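Last updated: 14 August 2021

Subject: Re: [teleop-users] Demos on soft furniture: are we teaching it to dither?

Replying on list, as the question has now reached me privately in two versions and I would like to be wrong only once.

> We are using the Grostine simulator to collect demonstrations for a
> tidying task: objects on a sofa, one arm, operator on a handheld
> controller. Our people are careful. They come down on the object very
> slowly, stop just short, think about it, and then close the fingers.
> The trained policy comes down very slowly, stops just short, and
> stays there. We have recorded 2,000 demonstrations and it has learned
> the thinking and left out the rest.
>
> Two questions. Is there a way to cut the pauses out afterwards, or do
> we need to record again? And has anybody had better luck guiding a
> real arm by hand and replaying it in the simulator?

To the first: yes, you can cut them, and we did, and I would do it again with more care. Our script threw away any step where the arm had moved less than a threshold. It worked very nicely on the approach. It also threw away the steps in which the fingers were closing, during which the arm quite properly stays put, so for most of April we had a policy that arrived over the object with great confidence and left again with nothing. Count gripper motion as motion. I offer this as advice, having already received it as criticism.

The other thing to keep is a short settling period before the lift. We keep 10 steps. Fewer, and the fingers are still on their way in when the arm sets off. More, and you are back to contemplation.

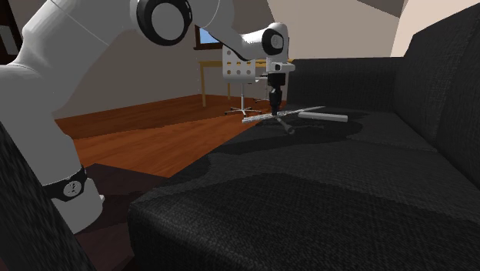 Itis, our own collection set-up, had much the same complaint as yours, and in our case the operators were not being timid. They couldn't judge height. Seat cushions are about the worst surface you could pick for it: dark cloth, coarse weave, no grid or edge near the thing you want. With the fingers pointing straight down at a thin grey strip, touching it and hovering a whisker over it look exactly alike from where the operator sits, and the big shadow across the seat spreads under everything at once, so it's no help in telling you which. Anyone sensible would stop and have a think. What cured most of it was a second view, low and from the side, in a small window. We tried a little beep on contact first. It was accurate, and it was loathed.

Before you record again, then, look at what your operators are looking at. If they have a single view over the shoulder of the arm, another 2,000 demonstrations will give you a larger collection of people squinting.

I'd also look at how you lay the objects out. We had been dropping them close together to make the task "realistic", with the result that people spent the descent deciding which one they were after, and a pause from indecision looks the same in the log as a pause from bad depth. We now tell the operator the target before the clock starts, and discard the attempt if they change their mind. There was grumbling. The logs are much shorter.

To the second question: we have tried hand guiding, on the Cendau arm, and it is lovely. You take hold of the wrist, you put it where you want it, and your own fingers know perfectly well when they have met a cushion. The pauses more or less vanish. In their place you get elbows. People shove the arm from whichever side they happen to be standing, and the joints end up in positions that no planner would choose and the simulator regards as a personal insult. One of ours replayed with the forearm passing cleanly through the back of the sofa. If you go this way, replay only the gripper path and let the simulator solve for the joints, and throw out any run where it can't.

The cushions also don't squash the same way. A real one gives under the fingers -- ours in the simulator is as hard as a kerb -- so a grasp that dipped politely into the seat at the bench becomes a collision on replay. We raise the lowest point of each path by 3 mm before replaying, a number with no theory behind it whatever.

If I were starting with your budget I would keep the remote control for most of it, add the side view, trim as described, and mix in a small batch of hand-guided runs for the last bit of the descent. The Kowalchuk trimming script on the list archive has the gripper fix in it. Use version 2. The earlier one is mine and should be left alone.

One question back: are you recording at the controller's rate or the simulator's? If they differ, some of your pauses may be repeated samples, with the operator quite innocent.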